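Slow Legs to Prokonow

The boat leaves Kamata before the sun is up, and on the day of the trail run it is full of people who eat bananas and do not talk much. The Tenen Trail Weekend is small. This May it had 690 runners, and most of them came for the 23 km route over the ridge to Prokonow.

I chose the same one. My training was not enough, but the organizers at Prasotar give a generous time limit of five hours, and walking is allowed everywhere.
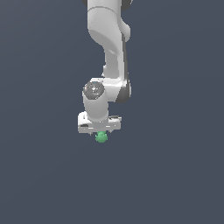 Up the ridge

The first climb begins behind the school and does not stop for a long time. By kilometer 11 my group was walking in one line, hands on knees. At the water station they gave us salted rice and cold tea, and I stayed longer than I should.
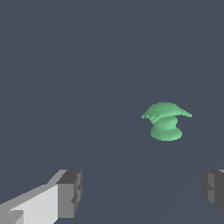
After the station the path enters the old forest, where the ground is soft and full of roots. Runners must look down all the time here, so I saw more mushrooms than views. One kind had a short, thick stem and a wide, wavy cap, pale green, with one side pulled out to a thin point. I stepped around it carefully and lost my rhythm, and two women in yellow socks passed me with a friendly shout.

The descent to Prokonow is steep, and my toes suffered. Near the harbor, children hold out their hands to be slapped, and it is difficult to keep walking when they are watching you. I ran the last part. The soup at the finish was fish with ginger, and the return boat waited until the last runner had eaten.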